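Hello and welcome! If you've found your way to this page, you probably have a drawer somewhere with a cork board in it, or a lanyard so heavy it leaves a mark on your neck, and you are among friends here.

## Who we are

Sterkness is a small pin trading club and mail-order shop in Pluncombe. My name is Nusrat Nanayakkara and I started it with a card table, a shoebox of doubles and far too many enamel pins of cartoon foxes. We now have 212 members, and I still answer most of the mail myself, usually in the evening with a cup of tea going cold next to me (so please forgive a typo or two).

We trade and sell enamel pins of nearly every kind: park pins, sports pins, old souvenir pins, artist-made pins, and the odd ones that came in a grab bag and that we can't place at all. I have a real soft spot for those last ones. If you know what a pin is and we don't, write and tell us, and we'll put your name on the listing!

## How it works

You send us a list of what you have and what you're hoping to find, and we match you up with another member. Both of you mail your pins to us first, we look them over for chips, bent posts and bad plating, and then we send them on. It takes longer than swapping straight across, I know, but it has saved a lot of hurt feelings over the years. If a pin isn't what it was said to be, it goes home again and you owe nothing.

Membership is $13 a year, and that covers up to 40 trades. Most people never come near that number, though one or two of you (you know who you are) run out by summer and have to be talked down.

## The Jeltex sets

Every April we put out a little set of our own, eight pins on a printed card, which we call Jeltex after a made-up planet my son used to draw on everything. He's grown now and a bit embarrassed by it, but the name stuck. The first set had a moon with two left eyes on it, and I was mortified, and of course it's the one everybody asks for.

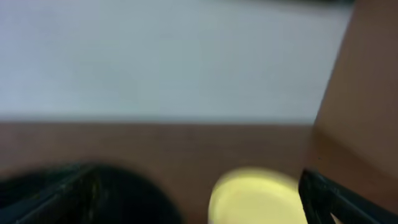
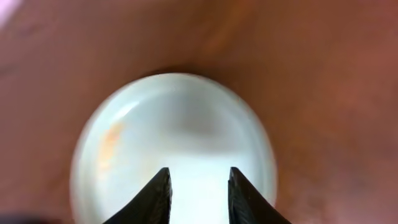 The drawings come from members, so if you've got an idea, even a scribble on the back of an envelope, please send it along. We can't use them all, but I do read every one, and several that we turned down the first year found their way into a later set once we'd worked out the colors.

## Come and say hello

We hold trading nights upstairs at the Siddiqui bakery, and you don't have to be a member to come. Bring a few pins you wouldn't mind parting with, and leave your very best ones at home until you've got a feel for how it goes. Kids are welcome with a grown-up, and the cardamom buns usually sell out early.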